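Sink Stations and Cup Rinsing: Frequently Asked Questions
Skornbridge Workshop, ground floor
Last revised May 27, 2021

These answers apply to the portable sink unit and the tables near it. Questions about the upstairs kitchen are handled separately by the Bélanger office.

What can go down the portable sink?
Hand-washing water, rinse water from cups and bowls, and plain cold drinks such as tea or juice. The drain line is narrow and runs flat for most of its length, so solids settle in it. Grease, coffee grounds, rice, paint, plaster and glue stay out of the basin.

How much liquid can I pour out at once?
No more than 200 mL, then let the basin clear before pouring again. Larger volumes go to the floor drain at the rear of the building.

What do I do with a cup of cloudy or coloured liquid that has no label?
Leave it upright and do not taste or smell it. If the contents are unknown, it is treated as waste and not as a drink. Move it to the tray marked HOLD and write the time on the sheet. Sohail Shaikh checks the tray before close and decides whether it goes down the sink or into the waste drum.
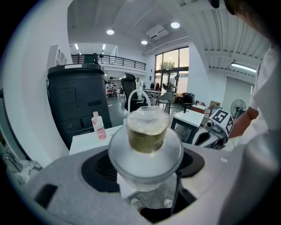 Cups and bowls are cleared as separate items. Lift the cup off first, empty it, then deal with the bowl. Carrying a full cup balanced on a bowl is the most common cause of spills between the tables and the sink.

Are clear plastic cups reused?
Cups with a rolled rim and no cracks are rinsed and reused the same day. Anything split, scratched on the inside or stained after one wash is discarded. Clear plastic scratches easily, so use the soft sponge only.

Can I use hot water on plastic bowls?
Warm water only. Thin clear bowls lose their shape in very hot water and will not stack afterwards.

Where does the soap live?
Pump bottles are kept on the back ledge of the sink unit, within reach of the basin. Bottles of personal wash, including the small pink ones, may be left on a table while the ledge is being wiped, but should go back to their owner or to the lost property bin by the end of the day.

The pump is stuck. How do I free it?
1. Hold the bottle by its body and press the pump fully down.
2. Turn the head counter-clockwise until it rises.
3. Prime with 3 short strokes into the basin.
4. If nothing comes out, unscrew the collar and rinse the tube.
Do not force the head sideways. The stem is thin and snaps at the collar.

How is the sink unit cleaned?
Remove everything from the back ledge first. Wipe the ledge, then the ribbed part of the basin along the grooves, then the drain ring. Cream cleanser is fine on the basin but not on stickers or on the display panel -- use a dry cloth for those. Put the bottles back only when the ledge is dry. 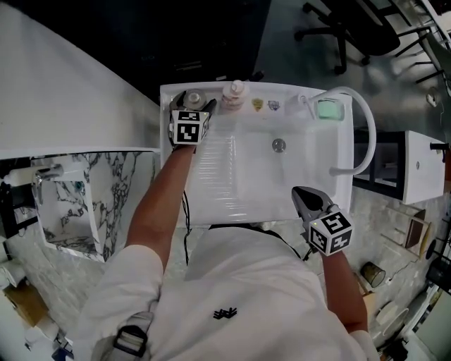 Sink unit from above, with a bottle on the back ledge and the display panel to the right.

The basin drains slowly. Who do I call?
Check the drain for paper labels first. Wet labels come off cups in the sink and account for most blockages. If it is still slow, stop using the unit and tell Tanner Chan. Do not pour drain cleaner into it.

Can I rest boxes or pipe lengths beside the sink?
For short periods, if there is still room to stand square to the basin. Cardboard left on the floor there wicks up splashes and marks the floor.

Which cloths are used where?
Blue for tables and countertops, yellow for the basin, white for drying. The Jisby cloths are lint-free and are kept for the display panel. Used cloths go in the Plalent bin and are washed after 4 uses or at the end of the day.

Is the sink water suitable for drinking?
No. Fill bottles upstairs.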